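Tamihana Mattress Protector, Queen
Sold by Astangate Home

We'll start with what this protector won't do. It won't cool you down, it won't fix a sagging mattress, and we doubt that any protector does either, whatever is printed on the packet. The Tamihana goes between your mattress and your bottom sheet and slows down a spill. We stock it because it has fewer silly promises attached than most of what we get sent.

The top is cotton terry. The backing is a thin polyurethane film. Trarura, who make it, call the film "silent." We'd call it quiet. If you turn over a lot and sleep under a light sheet, you may hear it for the first few nights, and washing helps.

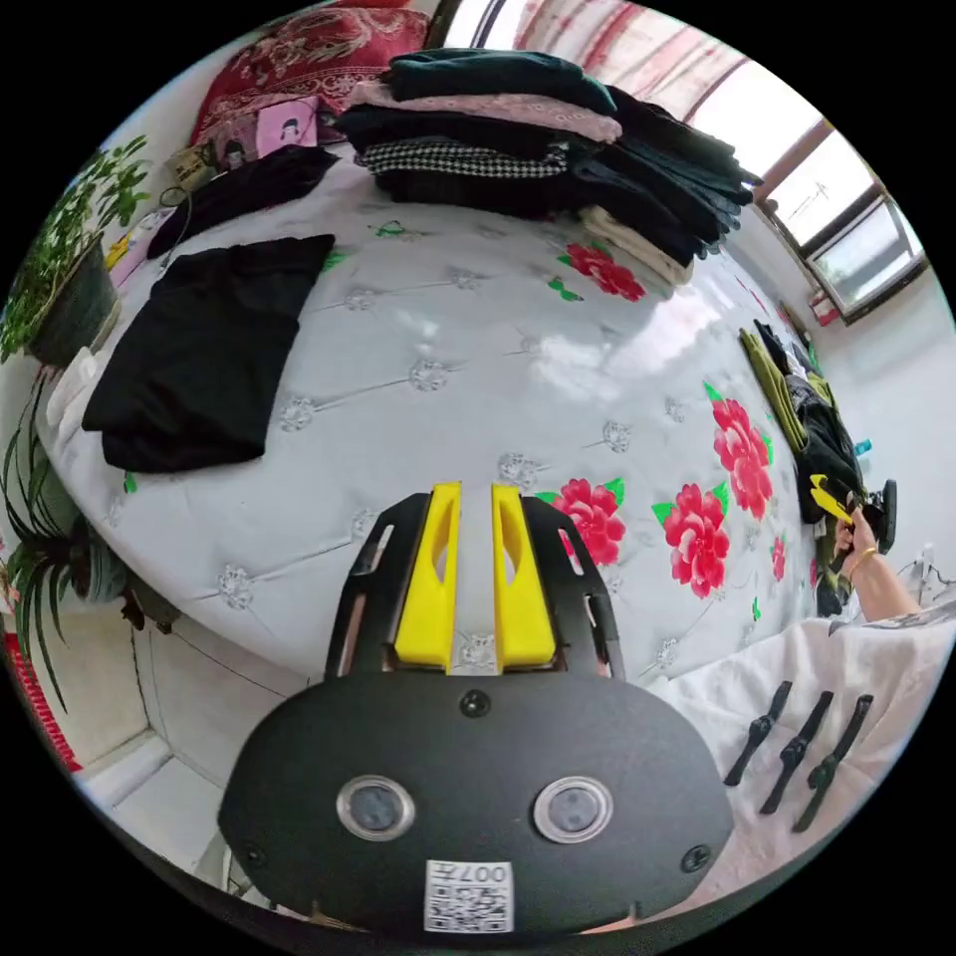
Glossy floral sheet with red blossoms on a pale grey ground.

Slippery sheets deserve a warning. Terry grips cotton well enough, but a smooth, shiny sheet can still creep toward the foot of the bed, and a protector underneath won't stop it. Buy sheet straps if that's your problem. We sell those too, and they are ugly but they work.

Fit
The skirt stretches over mattresses up to 22 inches deep, according to Trarura. We think that's optimistic. On a very thick pillow-top the corners pull tight and the elastic starts to ride up. If yours is near the limit, measure it with the topper on before you order.

Washing
Warm wash, low tumble dry, no bleach, no fabric softener. Softener coats the terry and it stops soaking anything up. High heat can lift the film away from the cotton, and once that happens there's no repairing it. 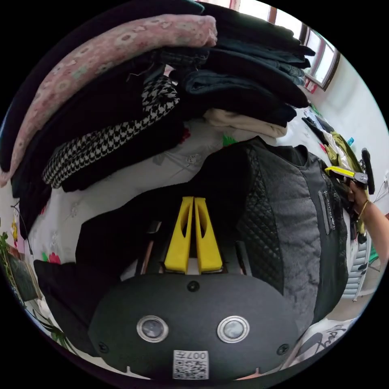 Photo: Ngaio Pirihi

What about allergies?
The packet says "allergy friendly." We asked what that meant and got a brochure. A washable cover is easier to keep clean than a mattress, and we're happy to say that much. Talk to your doctor about the rest.

How it compares
The Golemness protector costs more and has a softer top, but its skirt is looser and we see more of them come back. If you only need cover for a guest bed, the cheaper flat pad with corner bands is fine.

Details
Size: queen
Top: cotton terry
Backing: polyurethane film
Color: white only
Guarantee: 2 years, film and seams
In the bag: 1 protector, care leaflet

Returns
Unopened, 9 days. Opened, only if it's faulty. Keep the bag and your receipt, and bring both to the counter.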